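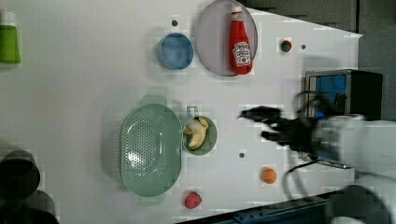 4.3 Recording an evaluation episode

The steps in this section apply to the Mirnomar tabletop protocol, version used with the Cirnach policy server. Complete camera calibration (4.1) and the arm homing check (4.2) before you start. A full evaluation set is 12 layouts per checkpoint.

1. Clear the table and load the layout card for the episode. The card lists each object and its starting region. Ketchup bottle on the plate and banana in the green bowl are both treated as "contained" starts and must be entered that way in the layout field.

2. Place containers first (plate, bowls, colander), then loose items. Small round items can roll. Wait until they are still before you leave the workspace.

3. Compare the overhead view with the reference overlay. Shift any object whose outline falls outside the overlay band. Do not rotate the overlay to match the table. The overhead view is stored in its mounted orientation, with the arm entering from the right side.

4. Type the instruction exactly as printed on the card. The language encoder is sensitive to wording — "put the banana on the plate" and "move the banana to the plate" are logged as separate conditions.

5. Step outside the marked floor line and press ARM ENABLE. The status field changes from HOLD to READY.

CAUTION: Keep hands off the table whenever the status field shows READY or RUN. The arm may start without a sound.

6. Press RUN. The episode ends when the policy sends a stop token or when it reaches 525 control steps, whichever comes first.

7. Score the episode from the final overhead frame, using the 0 to 4 scale in Appendix B. Enter the score before you open the next card. Late scores are marked in the results file and left out of the mean.

NOTE: Motion blur on the gripper is normal in single overhead frames and does not affect scoring. If resting objects are also blurred, stop and repeat 4.1.

NOTE: The Turnska baseline was trained on 3,314 demonstrations and the reduced baseline on 948. Select the matching entry in the checkpoint menu. The two share a file prefix and are easy to confuse.

8. Press HOLD, wait for the status field to change, and reset the table for the next layout.

If an episode is interrupted, go to 4.4.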